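Incidencia 209 – La embutidora pierde presión a mitad de carga
Obrador Aranda, zona de embutido
Estado: cerrada
Prioridad: alta
Equipo: embutidora hidráulica Fanetier, cilindro vertical
Producto afectado: salchicha fresca de cerdo, tripa natural

Descripción inicial

La embutidora arranca bien y llena la primera mitad del cilindro sin problemas. A partir de ahí la masa sale a tirones y la tripa queda con bolsas de aire. Si se suelta la rodillera y se vuelve a pisar, recupera fuerza unos segundos y vuelve a caer. El manómetro baja sin que nadie toque el regulador de velocidad.

Ha pasado con la receta de siempre y con la de puerro, que lleva la picada más gruesa. Con la masa de morcilla no lo hemos probado. Llevamos dos cargas apartadas en cámara y hay que servir a las tiendas antes de las 14:00.

Primera respuesta del servicio técnico

Antes de desmontar nada, comprobad lo siguiente y anotad el resultado:

Nivel de aceite con el pistón abajo del todo. La mirilla tiene que quedar cubierta.
Temperatura de la masa al entrar en el cilindro.
Estado de la junta del pistón, por arriba y por abajo.
Que la válvula de purga de la tapa cierre bien.
Diámetro de la boquilla que estáis usando.

No subáis la presión para compensar. Si la junta está pasada, la masa se cuela por debajo del pistón y luego hay que limpiar el cilindro entero.

Comprobaciones en el obrador

Aceite: correcto, mirilla cubierta. Color normal, sin espuma.
Masa: 2 grados al salir de la amasadora. La segunda carga entró algo más fría porque estuvo más tiempo en cámara, y esa fue la que peor salió.
Junta: por arriba parece bien. Por abajo tiene una marca en el labio, en el lado de la bisagra de la tapa.
Purga: cierra, pero la bolita de la válvula estaba sucia de grasa. Se ha limpiado con agua caliente.
Boquilla: la mediana, la misma que usamos siempre para tripa de cerdo.

Después de limpiar la válvula hicimos una prueba corta. Mejora el principio de la carga, ya no escupe aire al arrancar. La caída a mitad sigue igual.

Segunda respuesta del servicio técnico

La marca en el labio inferior explica parte del problema. Con el cilindro lleno la propia masa empuja la junta contra la pared y sella. Cuando baja la cantidad, el labio deja de apoyar en ese punto y se escapa presión por un lado.

Cambiad la junta. La referencia antigua está descatalogada y la sustituye la de Erkis, que es del mismo diámetro pero un poco más rígida. Hay que montarla templada: diez minutos en agua caliente, secar, una película fina de grasa alimentaria y colocarla con la mano. Nada de destornilladores – la marca que describís tiene toda la pinta de venir de ahí.

Revisad también el llenado del cilindro. Si la masa se echa a paladas sueltas quedan huecos que la purga no puede sacar. Hay que hacer bolas, tirarlas con fuerza contra el fondo y apretar con el puño hasta arriba.

Cambio de junta

Junta recibida y montada según lo indicado. Al sacar la vieja apareció una segunda marca más pequeña que desde fuera no se veía. El cilindro por dentro está liso, sin rayas.

Prueba 1, con 300 gramos de agua en el fondo para ver si filtraba: nada por debajo del pistón.
Prueba 2, carga completa de salchicha de cerdo: presión estable hasta el final. Quedó el resto normal en el codo de la boquilla.
Prueba 3, carga completa de la de puerro: estable también, aunque hubo que bajar un punto la velocidad porque la tripa se rajaba. Eso ya pasaba antes con esta receta.

Las dos cargas apartadas se han descartado para embutir. Una se ha vendido como carne picada adobada en el mostrador y la otra, que llevaba más horas, se ha tirado y se ha apuntado en la hoja de mermas.

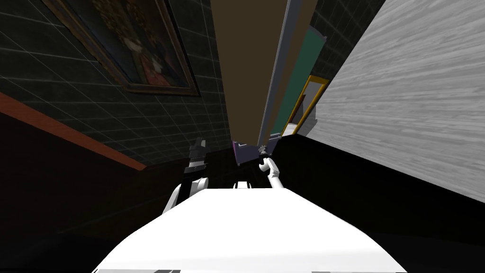

Pregunta del obrador: ¿Se puede seguir usando la grasa Flirkik que tenemos para la picadora también en la junta nueva?

Respuesta del servicio técnico: Sirve siempre que en el bote ponga que es apta para contacto con alimentos. Poned muy poca, solo en el labio, y retirad lo que sobre con papel antes de llenar.

Seguimiento

Tras 400 kilos embutidos con la junta nueva no se ha repetido la caída de presión. El manómetro se mantiene en la zona verde durante toda la carga. La junta se saca a diario para lavarla y se deja secar de canto, fuera del pistón.

Se ha pedido otra junta de repuesto para tenerla en el armario de boquillas. El destornillador que estaba colgado junto a la máquina se ha llevado al taller.

Queda pendiente el ruido de la rodillera al soltarla. No afecta al embutido y se abrirá en otra incidencia si va a más.

Causa registrada: labio inferior de la junta dañado, con válvula de purga sucia.
Solución: sustitución de la junta y limpieza de la válvula.
Próxima revisión: julio, junto con el cambio de aceite.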